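Marmalade

Marmalade is a fruit preserve made from the juice and peel of citrus fruit boiled with sugar and water. Bitter orange is the usual choice, though lemons, limes, grapefruit, and combinations of all of them are sold under the same name. It is eaten mainly at breakfast, mainly on toast, and mainly by people who decided they liked it sometime after the age of 22.

Name

The word came into English from Portuguese, where marmelada meant a stiff paste made from quinces. The quince was gradually edged out and the orange kept the name, an arrangement on which the quince was not consulted. A popular story traces the word to a sick queen and a remark in bad French. The story is false and has proved very hard to kill.

Peel

The peel does most of the work. Its colored outer layer holds the oils that give marmalade its smell, while the pale pith beneath supplies pectin, the substance that makes the boiled mixture set. Seeds are also rich in pectin and are often tied in a cloth bag and boiled with the fruit, then squeezed out by hand once they have cooled, a job that tends to fall to whoever is standing nearest. 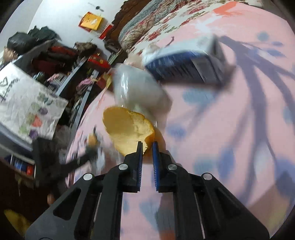
Does the white pith have to be cut away before cooking?
Most recipes leave at least part of it on. The pith helps the marmalade set and gives it some of its bitterness, and long simmering softens it until it turns nearly clear. Cooks who want a milder preserve trim off the thickest parts and put them in the bag with the seeds.

Preparation

Sliced peel is commonly soaked overnight and then simmered in the same water until it can be crushed between two fingers. Sugar goes in only after this point. Peel that meets sugar too early stays tough, and no amount of later boiling will persuade it otherwise. The mixture is then boiled hard until it reaches the setting point, a few degrees above the boiling point of water.

The traditional test is to drop a little on a cold saucer and push it with a fingertip. If the surface wrinkles, the marmalade is ready. If it runs, the pan goes back on the heat and the cook goes back to waiting. Marmalade that has been boiled too long becomes dark and rubbery, and is usually described by its maker as "old-fashioned."

Styles

Thick-cut marmalade contains large strips of peel and is hard to spread evenly. Thin-cut marmalade solves this problem and is looked down on for doing so. Jelly marmalade has little or no peel, which raises the question of why it is not simply called jelly. Dark styles get their color from brown sugar, molasses, or long cooking, and whiskey is sometimes added near the end.

The market town of Favholm holds a marmalade show every October, well before the bitter orange season, so that all entries are by necessity several months old. At one recent show the judges tasted 503 jars. Entries are divided into 3 classes, the smallest of which, "Unusual Citrus," produces most of the complaints. The local maker Lachance sells a coarse-cut version in plain jars, and its rival Veline sells a fine-cut version in jars that cost more than the contents. 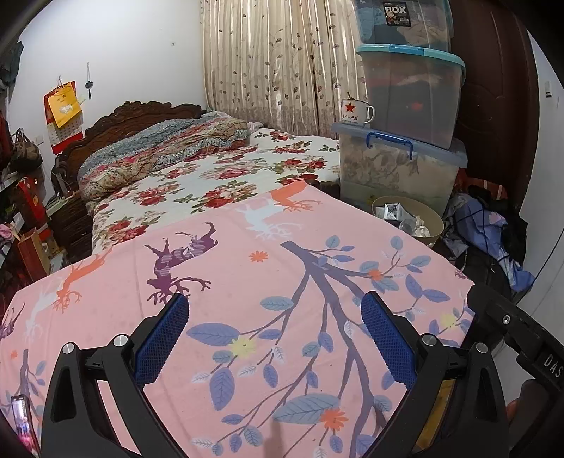
Storage

Sealed jars keep for a year or more in a cool, dark cupboard, and the flavor often mellows in the first few months. Once opened, a jar is best kept in the refrigerator. Low-sugar versions spoil sooner, sugar being the main thing that stands between marmalade and mold. Crumbs and butter left behind by a careless knife also shorten its life, and have ended the peace of many otherwise calm households.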